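Keeping Live Cultures Viable at Home: Storage and Handling Notes
27 September 2023

Probiotic powders and freeze-dried starters contain living organisms in a dormant state. The count printed on the packet generally assumes correct storage. The notes below cover dry cultures, opened jars and home ferments such as kefir and yogurt.

Storage location. Heat and moisture do most of the damage. Avoid the cabinet over the stove, the top of the refrigerator and any shelf that gets afternoon sun. An interior wall in a hallway or spare room usually holds a steadier temperature than the kitchen. Check with a cheap thermometer over a full day before choosing a spot.
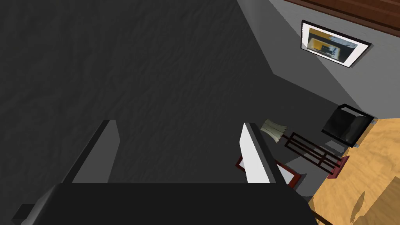

Carpet and a light gray wall with a framed picture.

Unopened packets marked shelf-stable can stay at room temperature, but should be kept below 70 °F if the label gives no figure. Packets marked "refrigerate" go on a middle shelf at the back. Door racks warm up each time the refrigerator is opened and are a poor choice.

Opening cold containers. Let a refrigerated jar stand closed for about 2 hours before opening it. Opened cold, it collects condensation on the inside, and the powder takes up that water. Partly wetted cells leave dormancy, find no food and die. Use a dry spoon, close the lid at once and keep the desiccant sachet in the jar.
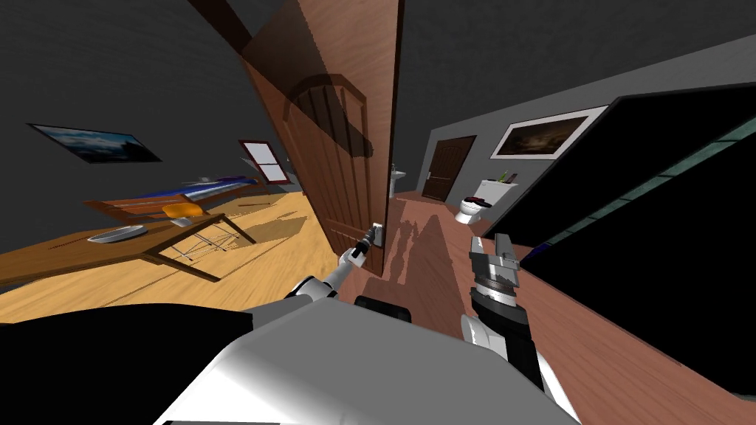
Freezing is suitable for dry starters and unsuitable for most liquid ones. Divide the powder into single-batch portions first, press the air out of each bag and write the date on it. A portion that has been thawed should be used and not refrozen.

Activation. For a test batch, warm 700 ml of milk to the temperature on the starter packet, then add the powder. Adding it to milk that is still too hot is the most common cause of failure. Stir gently until no dry clumps remain. Cover the jar and leave it undisturbed for the full incubation time. If it has not thickened by then, allow another 4 hours, then discard it.

Hot drinks. Do not stir probiotic powder into fresh coffee, tea or soup. Use cool water or cold food.

Cleaning. Wash jars and spoons in hot soapy water and rinse well. Sanitizer residue can slow a new culture, so follow the contact time and rinsing directions on the bottle. Keep a separate strainer for kefir and let it dry completely between batches.

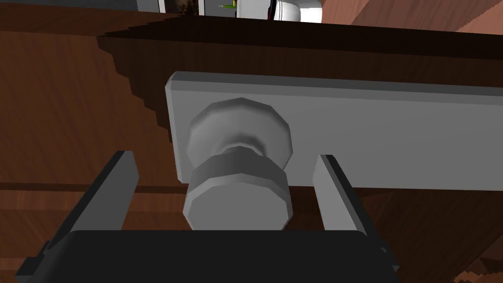

Marlina Rondonuwu writes that her yogurt starter weakened after a few generations even though the temperatures were correct, and asks whether the milk could be at fault.

The milk is possible but less likely. Starters carried over from batch to batch shift in composition as the faster strains take over. Go back to a frozen portion of the original powder and compare the two side by side, using milk from the same carton.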